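About Us

Wovinden Sportswear Care and Repair
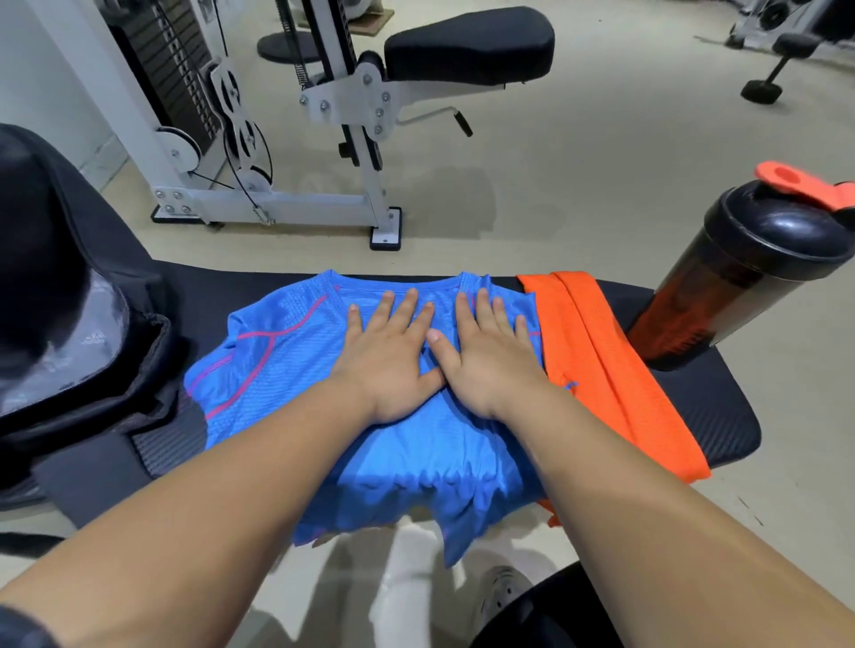

Wovinden cleans, repairs and re-letters sports clothing for clubs, schools and gyms. We opened in 2000 as a one-room alterations shop on Keta Street, doing mostly hems and zippers. A swim club asked whether we could replace the elastic in its team suits, then a track club sent over a box of warm-up pants, and within a few years there was very little else on the racks.

Today we have 51 club and school accounts and a walk-in counter for everyone else. The shop is still on Keta Street, two doors down from where it started. We moved in October, the year the old building was sold, and took the sewing tables with us.

What we do

Most of our work is small. We close split seams, replace drawstrings, patch knees, and take in or let out waistbands. Stretch fabrics need a stitch that gives, so nearly all of our seam work is done on overlock and coverstitch machines. We match thread as closely as we can. If we can't get close, we will call you before we start.

We also wash. Performance shirts hold on to odor when they have been through too much fabric softener, and a normal cycle often won't clear it. Our wash uses an enzyme detergent, cool water and no softener. Shirts are hung to dry. We do not tumble dry anything with a printed number on it.

Numbers and names can be removed and replaced on most jerseys. Older prints sometimes leave a shadow on the fabric – we will show you a test spot first.

What we don't do

We don't repair shoes, helmets or padding of any kind. We don't do dry cleaning. We stopped taking leather in 2011 and send those customers to Trisau, the leather shop across the parking lot.

Who we are

Agnese Toom owns and runs the shop. She trained as a pattern cutter and spent nine years in a swimwear factory before opening Wovinden. She still does the estimates herself, and she is the person you will meet at the counter most mornings. There are 4 of us in all: two on the machines, one on washing and pressing, and Agnese.

Our pickup van is called Rozīte, after Agnese's grandmother's cow. It covers the school routes in the morning and the gyms in the afternoon.

Prices and turnaround

Simple seam repairs are done within three working days. Team orders take longer, and the weeks before a season opens are always the slowest, so please send uniforms in early if you can. Account customers get free pickup on orders over $95. Smaller orders can be dropped off at the counter or added to the next scheduled pickup.

Every repair is guaranteed for one season. If a seam we closed comes open again, bring the item back with its ticket and we will redo it at no charge. Please wash clothing before a repair drop-off, and empty the pockets.

Page last updated 2019-05-23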